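About Us

Welcome to Arnenura, and thank you for stopping by to find out who we are. We're a small teaching workshop in Drendbridge, and we spend our days showing robots how to do ordinary jobs by guiding their arms ourselves, over and over, until there's enough for them to learn from. We also teach other people to do the same, and that (if we're allowed a favourite) is the part we love most.

How we began

Arnenura was started by Graham Lightfoot and Shirley Haslam, who met on an evening course in Lyons and spent most of it at the back, arguing happily over how a person learns to tie a knot. Graham had been repairing sewing machines for years and Shirley was a primary school teacher, so both had strong views on what it means to show somebody something properly. They rented 2 rooms above the old Dakska print works one August, put up some shelves, and had their first learners in before the paint was dry on the stairs!

What we teach

Nearly everything here starts with laundry. Cloth is a wonderful teacher, soft and stubborn and never quite the same twice, and everyone who comes through the door already has an opinion on how a T-shirt ought to be folded. Ours goes sleeves first, crossed over the chest, with a gripper at each side of the body before the next fold. It takes a fair bit of patience to steer both arms at once, and most people find that one hand races ahead of the other for the whole of their first morning.
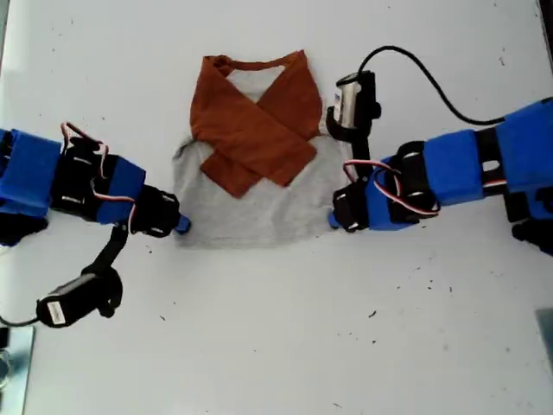

Our courses

The beginners' course runs over 4 weeks, with no more than 6 learners in a group, so there's always time for a proper chat and a second go. You don't need to have written a line of code. Shirley takes the first sessions and is very fond of the slow, steady demonstration: pick a way of folding, stick to it, and start again if you've muddled it. Graham looks after the later weeks, when we go back through the recordings together and decide which ones are worth keeping.

We run sessions for schools as well, and those are noisier and every bit as good.

Come and see us

Visitors are always welcome, and the kettle is usually on by ten. Ring the bell marked Arnenura at the side door and give us a minute to get down the stairs.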